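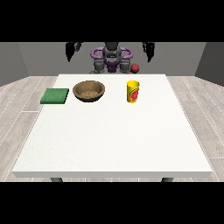
Recording sim demos for the tabletop tasks, quick version

Print this page | E-mail this page

Written in a hurry for the new people. Longer version coming in December, maybe. Ask Knut Weidemann or me if stuck.

What you need: headset charged, Teltlow build open, your own login. Not the shared one, we can't tell whose demos are whose.

1. Load the scene. Sponge, bowl, cup on the white table. Positions get shuffled every reset, so don't expect them where you left them.

2. Check the grippers. Both up in the air, nothing held. If one starts down in the tabletop, reset. Don't try to wiggle it out.

3. Pick the task text from the list BEFORE you hit record. "Put the sponge in the bowl" is the default. Changing it afterwards is posible but a pain.

4. Record. Wait a beat, then move. One smooth reach, close, lift, place, open, back off. No hovering while you think. Think first.

5. Stop once the hand is clear of the object. Limit is 30 seconds per episode, anything longer gets dropped by the Vaddale script without telling you.

6. Mark it. Good, bad, or unsure. Unsure is fine, Ilgın Güneş goes through those.

Keep or toss

Missed the grasp, went back and got it: keep. The policy needs to see recoveries.
Dropped it off the table: toss.
Bowl pushed a little while placing: keep.
Bowl flipped: toss, reset.
Fingers went through the cup wall: toss, and send Güven Çetinkaya the episode number.

Mix it up. Left hand some, right hand some. Different approach angles on the cup, from the side and from over the rim. Last batch was all right hand and the thing never learned to use it's left.

Target is 700 good ones per task, split between 4 of us. Take a break after every 3 resets if the headset makes you queasy, bad demos cost more than slow ones.

Upload when your done, same folder as before, then close the build so the next person gets the license.

Last edited 9/23/26, Sibel Gündoğdu

This site uses cookies to remember your settings. Accept | Decline

Contact | © Britum | Back to top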